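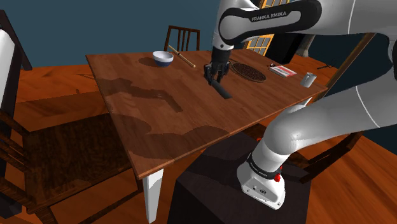 Meet the Robot Arm That Practices in a Pretend Kitchen

Imagine learning to set the table without ever dropping a real mug. Sounds pretty great, right? That's how robots get to learn with Holtolau, a computer program full of pretend rooms. Nothing in a Holtolau room is real. The table, the bowl, the chairs and the robot are all drawn by a computer, a lot like the world inside a video game.

The robot in this room is a copy of a real kind of arm. Its name is printed on it in white letters: FRANKA EMIKA. It's white and black, and it stands on a dark block next to the dining table so it can lean over and reach.

What does it do all day?

It practices! One job might be "pick up the black block." Another might be "put the mug next to the bowl." Those sound easy to you because you've been grabbing things since you were a baby. A robot has to learn how far to reach, how low to go and when to close its gripper. (A gripper is a robot's hand. This one is black, and it's pointing straight down at the table.)

In Holtolau, a robot can try the same job 4000 times and never get tired or bored. If it knocks the rolling pin onto the floor, the program just starts the room over. Whoosh, everything is back where it began!

Why use a pretend room?

Real robot arms cost a lot of money, and real bowls break. Practicing on a computer is safer for everybody. It's faster too. The program can run 16 copies of the same kitchen at once, so 16 robots are all learning at the same time and sharing what they find out.

But pretend rooms have to be good ones. Think about shadows. When the arm stretches out over the wooden table, big dark shapes fall across the wood. A robot that uses a camera to see could get mixed up and think a shadow is a thing it can pick up! So the people who make Holtolau put shadows in on purpose. They also added shiny floors and plenty of stuff on the table, like a wire cooling rack and a little book. Real tables are messy, so practice tables should be a bit messy too.

Who makes it?

Holtolau comes from a small company called Nosodar. Elias Hakim builds the rooms there, and the dining room was his very first one. "I wanted it to feel like a place where someone bakes," he told us. "A rolling pin is a wonderful thing to teach with. It's long, it's thin and it loves to roll away from you!"

He's working on a new room now, a garage called Semaan, and he hopes it will be ready in April.

Can kids try it?

Yes! There's a classroom version for ages 10 and up. You get 5 rooms and a set of jobs, and you tell the robot what to do by snapping command blocks together on the screen. We tried it with a grown-up who had never programmed anything, and she got the arm to move the mug before lunch. (Then she made it put the mug in the bowl, which wasn't the job, but we all clapped.)

Our favorite part is a colored bar called Hotness. It glows brighter as the gripper gets closer to the thing you want, just like when your friends yell "warmer, warmer, hot!" in a hiding game. You can turn it off when you want a bigger challenge.

One thing we'd like to see fixed: the first room takes a while to load on an older computer. Go get a snack while you wait.

Try this at home

You can be the robot! Put a spoon, a cup and a book on a table. Close your eyes and hold out one arm. Now ask a friend to guide you to the cup using only these words: left, right, forward, back, up, down, close. Use a plastic cup, please. Then swap places and see if your friend can find the spoon.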